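Unidad 4. Orden y almacenaje de juguetes

Apuntes del módulo de organización doméstica, centro Pliseso

Los juguetes blandos y los impresos (cuentos, láminas, tarjetas) se guardan mejor en recipientes transparentes: se localiza el contenido sin vaciarlos. Para el ejercicio usaremos cajas de 38 cm de largo. Los peluches pequeños van a un lado y las tarjetas de pie, apoyadas en la pared de la caja — nunca debajo del peso.
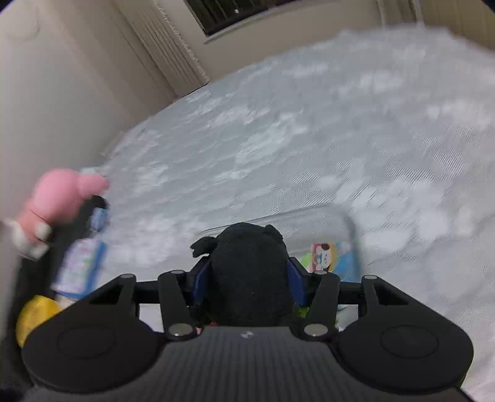

Figura 4.1. Peluche negro y tarjeta ilustrada; recipiente de plástico transparente.

Criterios de reparto:
Peso máximo por caja: 400 g.
Los peluches no se comprimen para cerrar la tapa.
Las esquinas redondeadas dejan menos sitio útil para el cartón; conviene medir antes la base.

Práctica: cada grupo clasifica su lote y anota en la ficha qué piezas comparten caja. La ficha se entrega en julio, junto con la de la unidad 3. Lectura: cuaderno Sandineck, página 82.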